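The Long Goodbye of the Office Kitchen Mug

Every workplace has a cupboard, and every cupboard has a mug in it that belongs to someone who left in a previous administration. Ours says "World's Okayest Bowler." I have worked at Planden for six years and have never met the bowler. I wash the mug when it gets dusty. I suppose that makes me next of kin.

I bring this up because the memo arrived on a Wednesday in May, at 4:50 in the afternoon, the hour when management sends things it would prefer not to discuss. All personal mugs were to be removed by the end of the month. In their place we would be issued matching ones, stackable, in a color the memo called "oat."

The reaction was larger than the one we had to the new health plan.

Lorne Vachon, a man in accounts I had previously heard speak only about parking, replied to the whole company. His message ran to four paragraphs and used the word "dignity" twice. By the next morning someone had taped a drawing of an oat-colored tombstone to the dishwasher. People who had not said good morning to each other in a year were standing by the sink, comparing handles.

I wanted to know whether this was happening to other people, so I started calling around. It was. At Darusora, a shipping office two towns over, the mugs were taken away over a long weekend and put in a box marked "Kitchen, Misc." The staff found the box in a supply closet and freed them one at a time, in coat pockets. At Nernus, where they sell insurance to people who own boats, each employee is allowed one mug, registered by name on a sheet inside the cupboard door. There is a waiting list for the top shelf.

Ottavio Morelli has spent 40 years selling cups to businesses, and he finds all of this very funny. His showroom sits behind a tire shop, and the last time he counted his stock he had 3,348 mugs in it, most of them white. He can tell you what a company thinks of its people by what it orders. Thin walls mean they want you back at your desk before the coffee cools. A small handle means the person who chose it drinks tea at home. And a company that orders exactly as many mugs as it has employees, he told me, has never seen a dishwasher run at noon. 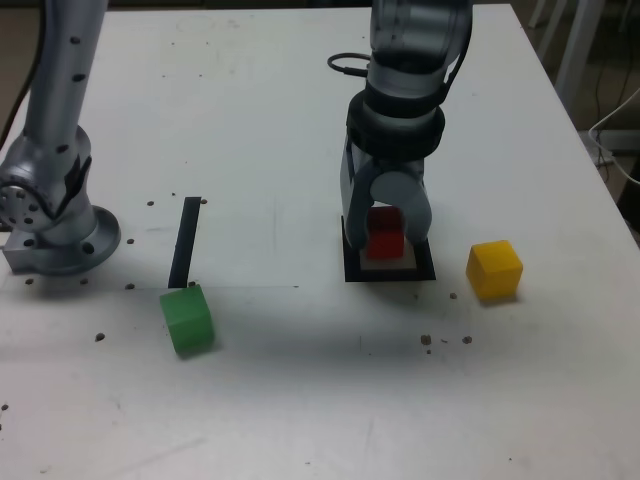
His favorite customer was a law firm called Zacharias, which once ordered 300 mugs with the firm's name spelled wrong. The partners wanted them thrown out. The staff asked to keep them, and Morelli says that years later they will still fight you for one. The corrected batch went to clients.

"You can't give somebody a mug they love," he said. "They have to steal it a little."

I thought about that on the drive home. My own mug came from a gas station. It has a trout on it. I don't fish, and the trout has a look on its face that I would describe as litigious. I bought it on a bad morning because I had left my good travel cup on the roof of the car and driven off, and I intended to use it once. It holds more than it should and it drips from one side if you fill it past the fin. I would not trade it for anything in Morelli's showroom, and I told him so, and he looked at me with real pity.

The oat mugs came on schedule. They are fine. They stack beautifully, as promised, and they stayed stacked, because people had taken to keeping the old ones in their desk drawers. The kitchen has never looked tidier. The drawers are another matter – I went looking for a stapler last week and found three mugs, a spoon and half a packet of crackers, and I work alone in that room.

A second memo went out, gentler than the first. It said that personal mugs could return to the cupboard "on a trial basis," provided they were clean and in current use. Vachon wrote back to everyone again, only one line this time, asking for a definition of current use. As far as I know he is still waiting for it.

I moved the trout back that afternoon. Then I went and got the bowler out of my bottom drawer, gave it a rinse, filled it with coffee and drank the whole thing standing at the sink, so that if anybody asked, I could say yes.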